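Changing phones this week. Putting the whole thing in one thread so I have it written down for next time, and in case it helps anyone else doing the same before the end of the year.

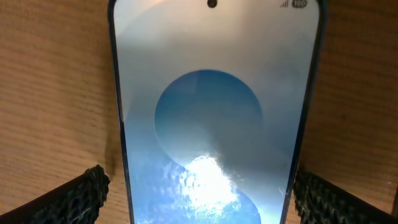
The old one lasted four years. It still works but the charging port needs the cable held at an angle, and I've had enough of that. I'm keeping it switched on in a drawer until January in case I've missed something.

First job was charging the new one fully before starting. The copy took most of an evening and I didn't want it stopping halfway.

Second job was clearing out the old one so I wasn't moving rubbish across. I deleted 300 photos. Most were of parking signs, meter readings, and the backs of boxes in shops.

I also took off every app I hadn't opened since summer. There was a train app for a line I no longer use and a shopping app for a place that has closed.

Screenshots I went through separately. If it was a booking reference for something already past, it went. If it was a recipe, I copied it into a note with a proper title.

Then the copy itself. Both phones side by side on the table, both on the home wifi, and the screens left alone. The time remaining went up and down a lot. I stopped looking at it and did the ironing.

What came across without any trouble: contacts, photos, text messages, calendar, alarms, the notes, and the wifi passwords.

What didn't: the ringtone I'd had for years, the order of the apps, and any of the logins for the bank. I also had to set the keyboard back to British English. It had been correcting "colour" all morning before I noticed.

2022-12-11 and I've done the bank this morning. Allow more time than you think. You need the old phone to approve the new phone, then a code by post if that fails. Mine went through on the second try.

If you use an app that makes login codes, move that before anything else and check it on one account. Don't wipe the old phone until you've logged in to everything at least once on the new one.

I've left the wallpaper as it came. Blue circle on a pale background. I normally put a photo of the garden on there but the icons are easier to read against something plain, so it can stay for now.

Settings I changed straight away: text size up one step, keyboard clicks off, screen timeout to 2 minutes, and the battery shown as a number. I like to know what's left before I go out.

I turned notifications off for everything and then switched on the ones I wanted. That came to calls, texts, the calendar, the bank and the dentist. It's quicker than going down the list switching off the others one at a time.

The home screen has one page now. The old one had five and I only ever used the first. Phone, messages, camera, maps, calendar, notes and weather are on it, and everything else I search for by name.

Case. I ordered a Vellon one, plain black, with a raised lip round the front. It's a bit stiff to get on and I had to start at the camera corner. It makes the phone thicker than I'd like but I drop things.

Screen protector is from Stellanent and came in a pack of 2. I put the first one on slightly crooked and got a line of dust under it. I did the second in the bathroom after running the shower, a tip from the leaflet, and that one went on clean.

Clean the glass with the wet wipe, then the dry one, then the sticky square, in that order. I skipped the sticky square the first time.

Somebody asked about the stand I mentioned last month. It's a Nurkar, the folding sort. It holds the phone nearly upright, so I can read a recipe without picking it up with floury hands. It's fine for that. It isn't steady enough to type on.

I was asked whether I'd bother with insurance. I looked at it and it was £7 a month with an excess on top. I've not broken a screen yet, so I've put the same amount into a savings pot instead. If I crack it next week I'll say so here.

Trade-in next. The website offered me a price and then lowered it when I ticked the box for the charging port. Fair enough. The repair shop on Kumarasinghe's corner would give me a little less but in cash and on the spot, so I'll probably go there in the new year.

Before it goes I need to sign out of the account on it, take out the SIM tray and check there's no memory card in there, then do the full reset. My last phone went off with the card still inside. I only remembered when I was back on the bus.

The little pin for the SIM tray is taped inside the lid of the box. The box is on top of the wardrobe. I'm writing that down here because I will be looking for it.

Some things I hadn't thought of until they stopped working: the car's bluetooth, the bathroom speaker, the library card, and the supermarket points card. All needed setting up again. The car took longest and I had to delete the old phone from it first.

Medical details and an emergency contact can go on the lock screen. I'd never filled mine in on the old phone. It takes five minutes and it's in the settings under safety on this one.

Chargers. I've kept one old cable with the old phone and put the rest in a bag for the recycling at the tip. There was a whole tangle of them behind the bread bin, including one for a camera I gave away.

Battery so far has been good. I take it off charge when I get up and it's still going at bedtime with plenty left. I'm told the first few days aren't a fair test, so I'll look at it again in a month.

Still to do: find a ringtone I can stand, get the step counter talking to the scales, move the voice recordings off the old phone, and ring the network about the old handset's contract. The contract is the one I've been putting off. Their lines open at eight.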